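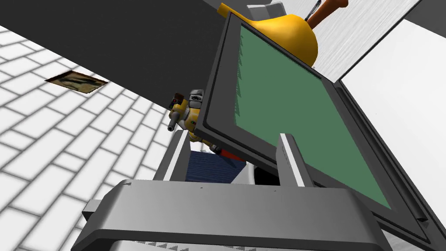
Figure 3. A flat rectangular frame held at a steep tilt.

3.2 Why crooked frames bother people

I got into this topic through hallway pictures. My co-authors and I kept hearing the same complaint from the hotels in our Saltgate sample: guests walk past a print that has slipped a little, and they stop and straighten it. They almost never do that with a lamp or a rug. So we wanted to know how far off level a frame has to be before people notice, and how far before they care. A tilt as steep as the one in Figure 3 is way past both points, and we left angles like that out of the main survey. The interesting stuff happens down at the small end, where people say "something's off" but can't tell you what.

We mailed 2,000 questionnaires to homes in Saltgate and Midthorpe and got 1,597 back, which made us very happy (I had bet on half that). Each one had a sheet of line drawings showing a wall with one picture on it. People marked every wall they would want to fix if it were their own living room. We also asked about the room they were sitting in, what was on the walls, and who in the house does the straightening.

The Midthorpe answers surprised me. A lot of the older row houses there have ceilings that slope, and people living in them were much more relaxed about a tilted print. Several wrote in the margins that they hang things to match the ceiling — a level picture looks wrong to them! We hadn't planned for that at all. I went back and coded 340 of the margin notes by hand, and "it matches the ceiling" came up often enough that we gave it its own category.

One more wrinkle is the hanging wire. Homes using the two-point Berkar hooks reported less straightening, but those homes also had newer walls, so I wouldn't lean on that too hard. The Stefanou scale, which we used for scoring general tidiness, didn't help much either. Very tidy people and very messy people marked nearly the same drawings. We take up the wall age problem again in Section 4, using the smaller set of 40 home visits.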